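Workshop Storage | Tried at Home
3 min read
July 28, 2019, by Merja Kinnunen

Cutstead parts tray and bins: do you need the set?

I have sorted small fittings in old baking tins for years, so I was never going to be an easy customer for the Cutstead set. You get a shallow stainless steel tray and two open plastic bins, one pink and one pale blue. The idea is that everything gets tipped into the tray and picked out into the bins by type. A margarine tub does the same job for nothing.

Still, I've had it since March. The tray is better than I expected. Brass valves with red handwheels show up well against the steel, and the little black parts stay where you can reach them.
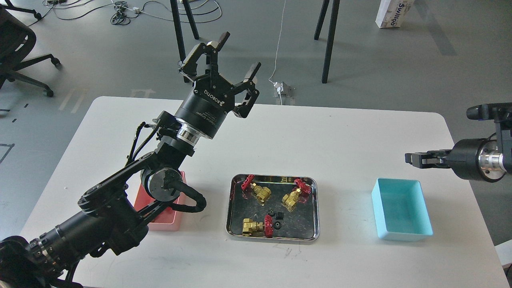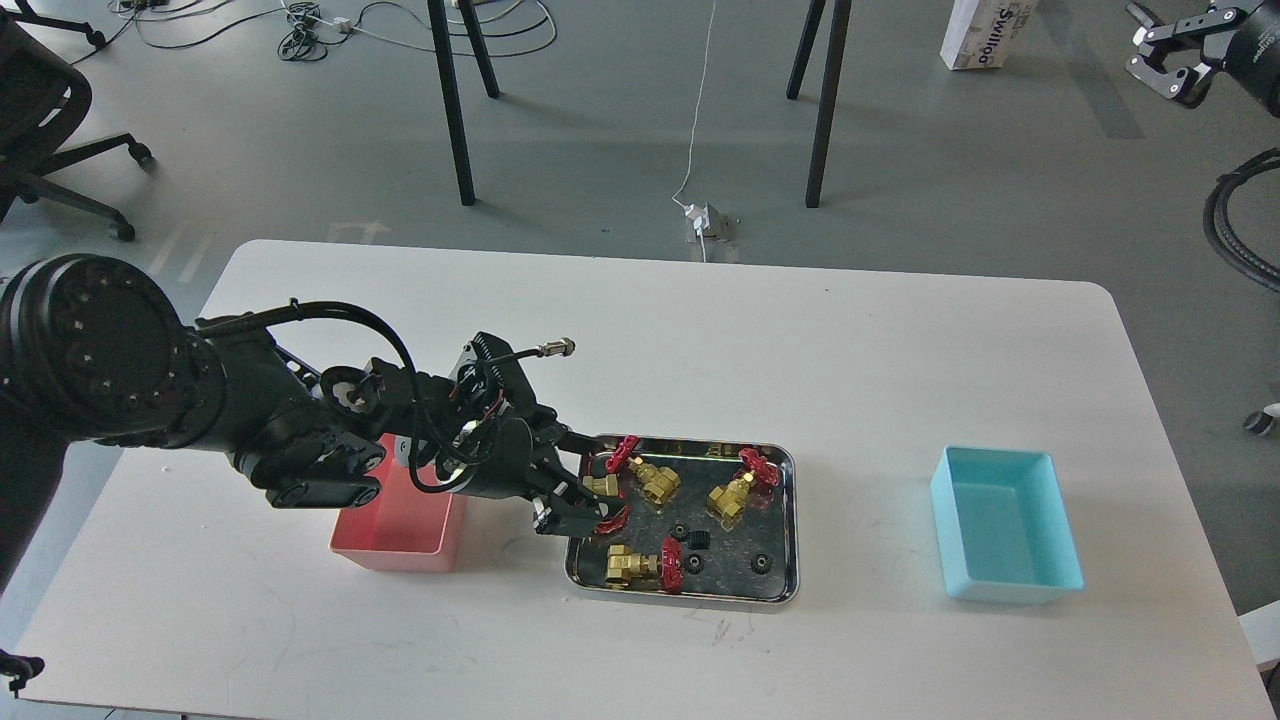

What I didn't like

The shine, mainly. A polished tray under a ceiling light throws glare straight back at you, and small dark pieces get lost among the reflections. Flulgate do a dull grey one that I'd sooner look at for an hour.

The bins are just bins. They have no lids and no labels, and the colours mean whatever you decide they mean. I kept forgetting which was for valves. Mine also slid on a smooth white table whenever I dropped something heavy in, and a set at this price could have run to rubber feet.

Then there's the box, which promises to save you "80% of sorting time". I'd like to see who held the stopwatch.

Worth buying?

The tray, yes, if you find it sold separately (Lusivar had them last time I looked, item 3624). I'd leave the bins in the shop.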